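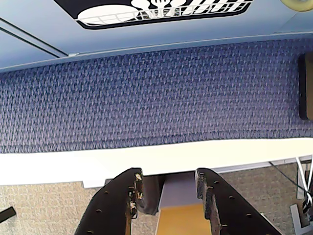 3.1 始業前点検。電源を入れる前にやること。入れてからでは遅い。まず指先。黒い指の先端、塗装がはげて地の色が出ている程度なら使用可、ささくれがあれば紙やすりで落とすか交換。指の穴に糸くずが詰まっていたら抜く。点検者の名前はRinexの点検簿に書く。

1. 主電源OFF、プラグも抜く。
2. ベースの固定を手で揺すって確認。ガタつきがあれば増し締め。
3. 指先、ブラケット、ねじの順に見る。
4. 配線のたるみ確認。関節に巻き込みそうなら結束バンドで留め直し。
5. 点検簿に記入。空欄のまま運転しないこと。

注意:指の交換は2本同時に。片方だけだと把持がずれる。

3.2 可動範囲の確保。腕を伸ばしきった位置からさらに20 cm、ここには手も顔も入れない。飲み物も置かない。範囲はベース中心から測ること、机の端からではない。
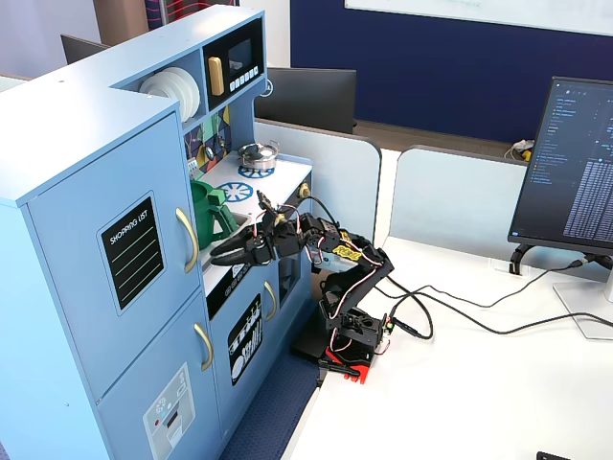

測ったら床と机にテープで印。テープがはがれたらその日のうちに貼り直し。隣の席の人にも一声かける。画面を見ながら片手を範囲内に置く癖のある人が多いので、運転中は両手をキーボード側へ。

警告:運転中に対象物を直すのは禁止。倒れても落ちても、まず停止。

3.3 初回動作。

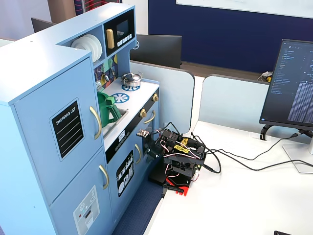

新しい動作は必ず低速から。Flallunitzの設定画面で速度上限を下げ、人が横について見る。いきなり通常速度で流さない。取っ手まわりは特に注意、オーブン扉の金色の取っ手のように曲がった形は指が引っかかりやすく、掴んだまま腕が旋回すると台ごと引っぱられる。引っかかったら電源断、指は手でゆっくり戻す。

1. 速度上限を最低に設定。
2. 非常停止を押して、止まることを確認。解除。
3. 空中で一往復。異音があれば中止。
4. 対象物に接触させる動作は最後。
5. 問題なければ速度を一段上げる。二段飛ばしは不可。

注記:サーボの脱着は通算2,000回動作ごと。回数はログで確認、勘でやらない。エラー117が出たら再起動せずにPriddaleの保守窓口へ連絡。

3.4 扉のある対象物。
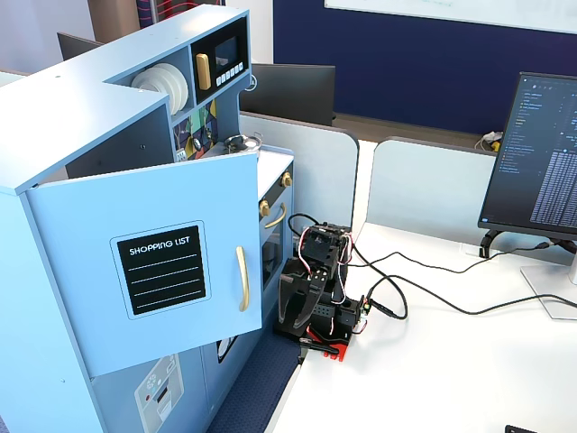 開き扉は動く障害物として扱う。閉じた状態だけで経路を組むと後で必ずぶつかる。「SHOPPING LIST」の扉のように半開きで手前に出てくるものは、全閉・半開・全開の三つで経路を確かめてから登録。扉の裏側に指を入れる動作は、抜く動作とセットで登録すること。抜きがない登録は差し戻しす。

注意:対象物の位置を変えたら経路は全部やり直し。少しだけでも同じ。

終業時は腕を退避位置に戻してから電源OFF。電源を先に切ると腕が落ちる。手順の変更はNermin Başaranまで、口頭不可、メールで。3月版の手順書は廃棄してくだい。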